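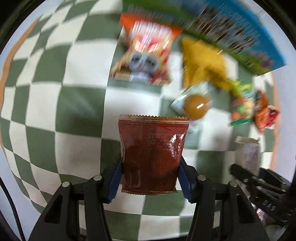

Raili Hirvonen wants to know why so many snack packets have zigzag ends. She has opened a lot of them and says the straight ones are always harder to tear.

She is right about the tearing. Each point of the zigzag leaves a small notch beside it. When you pull at a notch, all of your pull lands on one tiny spot, so the film starts to rip there.

The thin ridges next to the teeth do a different job. Hot metal bars squeeze the film and melt the inside layers together. That keeps air out and crumbs in.

Packets can be different shapes, too. If the seal at one end is turned sideways from the seal at the other, the packet puffs into a pyramid. 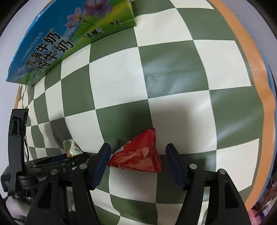 A red pyramid-shaped packet and a milk carton box with cows on it.

Try it with a paper tube. Pinch one end flat, then pinch the other end the opposite way.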